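Chapter 5
Working with Boards and Panels

Before you start
By the end of this chapter you should be able to look over a wooden board, set it down safely, and decide which face will show in the finished piece. You will need the board you chose in Chapter 4, a pair of gloves, a soft pencil and a tape measure.
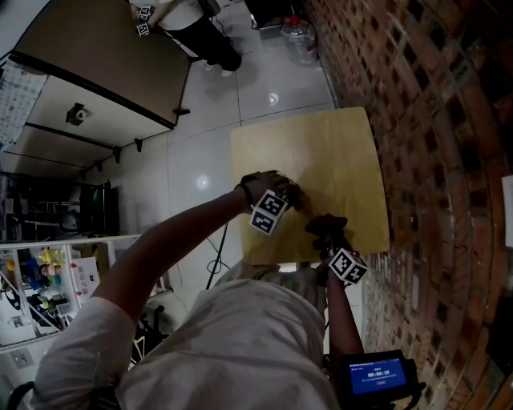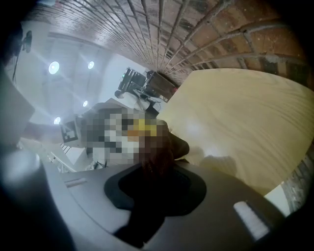 Figure 5.1 Pale wood near a brick wall. First picture: gloved hands on a square board laid on a tiled floor. Second picture: curving grain lines in a pale tabletop.

5.1 Looking at the surface
Every board has two faces, and they are rarely the same. One usually has cleaner grain and fewer marks. Woodworkers call this the show face. Find it first and mark the other side lightly in pencil.

Pale wood can be hard to judge. Under bright ceiling lights a shallow dent may disappear in the glare. Tilt the board slowly, or move to one side of it, and look along the surface. Then run a gloved hand over it, followed by a bare fingertip where you suspect a rough spot.

5.2 Setting the board down
A hard floor gives good support, but grit on the tile will scratch the underside. Sweep first. Lower one edge, then let the rest down with both hands spread apart. Press on each corner in turn. If the board rocks, either the floor is uneven or the board is warped. Turn it a quarter turn and press again. If the same corner of the board lifts, the fault is in the wood.

Lorraine Faulkner, who taught furniture repair at Flumstead for 14 years, had her students do this test before they were allowed to pick up a saw. Many of them found a warp they had missed by eye.

Key terms
show face, grain, warp, quarter turn

The Sulis side table, which you will begin in Section 5.3, uses a top 24 inches square.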